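Una tarde entre brazos robóticos (y una vaporera de bambú)

Llevaba meses diciendo que tenía que ir a una jornada de puertas abiertas de Lenduveck y por fin fui. Los que me leéis desde hace tiempo ya sabéis que a mí esto de los robots me puede, aunque de programar no sepa ni lo más básico, así que iba con una ilusión tremenda, una libreta nueva y unos zapatos que resultaron ser una pésima idea.

Nos recibieron con café (bueno, por cierto, cosa rara en estos sitios) y nos repartieron en grupos. El mío empezó por la sala Tutwood, donde contaron que habían grabado 687 repeticiones de una misma tarea y que querían llegar a 3000 antes de junio. Una señora preguntó si no se aburrían, y el técnico se rió y dijo que después de las primeras 600 uno ya le coge cariño a la mesa. Me gustó mucho esa respuesta, la verdad, y la apunté tal cual.

Luego pasamos a la demostración que yo quería ver, la de cocina. Yo me esperaba algo aparatoso, con luces y musiquita, ¡y era una mesa con un mantel de cuadros como el que podría tener mi tía! Me quedé pegada a la cinta todo el rato que nos dejaron, y cuando el grupo se fue hacia el stand de Zanent tuvieron que venir a buscarme. 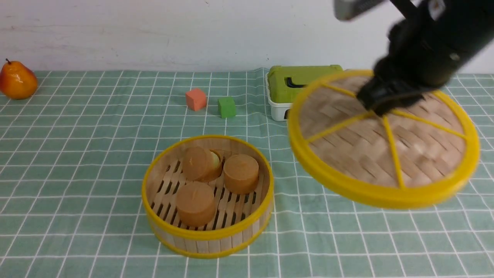
Lenduveck, sala de demostraciones, 28 de marzo de 2018

La pinza tiene la tapa de la vaporera cogida por el centro, justo donde se juntan las varillas amarillas, y en la cesta están los pastelitos marrones, que a esas horas de la tarde daban un hambre terrible. Yo en casa tengo una vaporera parecida y la tapa se me cae una vez sí y otra también, así que miraba con bastante envidia.

De Zanent me traje un folleto que todavía no he leído y una bolsa de tela. Si alguien más estuvo por allí, que me lo cuente en los comentarios, que me quedé sin ver la última sala.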